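Triment Guest Rooms Opens Its Doors in Trernwood This September

12 shares | 3 comments

Hi everyone, Dayana Ochoa here, and I finally get to share our news! Triment Guest Rooms opens in Trernwood in September, in the old Van Wijk seed warehouse by the rail bridge. If you grew up in town you probably remember the smell of that place – I sure do, my grandmother bought her bean seed there every spring.

We've got seven rooms over two floors, a shared breakfast kitchen downstairs, and a little reading corner where the weighing counter used to stand (the counter itself is now our front desk, scratches and all). Rooms start at $80 a night, and that price covers breakfast and parking.
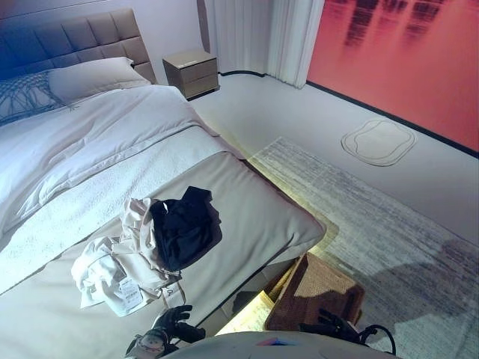 I spent 3 years getting to this point, and a lot of that went into the roof. The original beams stayed, but nearly everything above them had to be replaced, and our builders at Lekton talked me out of a skylight I was completely in love with. They were right. The upstairs hall has windows at both ends now and it gets plenty of sun in the morning.

Breakfast runs from 7 a.m. and I'm making it myself, at least through the first season. Expect eggs, good bread, fruit when I can get it locally, and way too much coffee! Tell me about allergies when you book and I'll plan for them.

We also want neighbors to use the downstairs. The breakfast kitchen can be booked in the afternoons for club meetings and small birthday parties, and Trernwood groups don't pay a fee this fall.

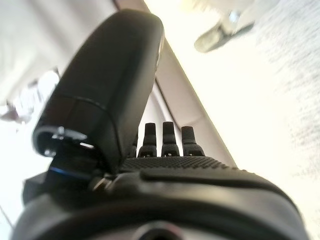 Can I bring my dog?

Two of the ground floor rooms are set up for dogs, and there's no extra charge, so just mention your dog when you reserve.

Reservations are open now by phone or at the front desk, and reporters who'd like a tour before opening can ask for me by name. I'm usually in by 8 a.m. – knock on the side door, the bell isn't hooked up yet.

Share this story | 3 comments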